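Making the Bed: What Machines Can and Cannot Yet Do

The Household Methods Office at Vondholm receives regular inquiries about automated help in the home. Floor cleaning is well served. Bed making is a different matter, and residents are advised to keep the skill in practice.

Cloth has no fixed shape. A machine that lifts a cup can rely on the cup staying a cup, while a sheet changes with every pull. In July the office ran 29 attempts at straightening a sheet with a Bakos two-arm unit. It finished 7 of them to our standard. Most failures occurred at the far side of the bed, where reach is poor.
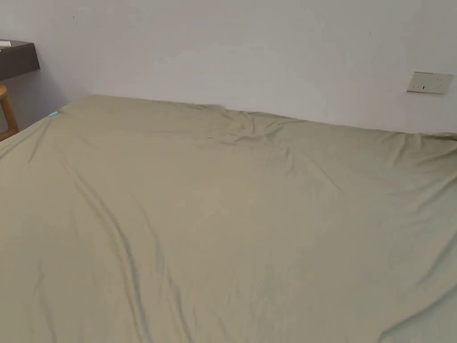 Sheet before straightening. Note the ridge at the wall side and the long diagonal creases.

The following method is recommended for a bed that stands against a wall.

Move the bed out by the width of a hand, if it can be moved safely. Find the care label, if there is one, and use the same corner as your starting point each time. Secure both wall-side corners before touching the near side. Draw the cloth toward the foot with flat palms, then outward. Pulling from the center only moves the wrinkles.

Deep creases should be misted lightly with water and smoothed by hand. Allow the sheet to dry fully before adding blankets.

Households considering a machine should ask the supplier for a demonstration on a bed placed against a wall. Perrine Sabatier of this office keeps the checklist and will send it on request.

Comments (3)

Koen Verschueren
Does the mist work on heavier cotton? Mine just goes damp and stays creased.

Girish Goel
Koen, pull it tight first and then mist. Works on ours.

Beverley Tomoana
7 out of 29 is better than my teenagers. I would still like to know how long each attempt took.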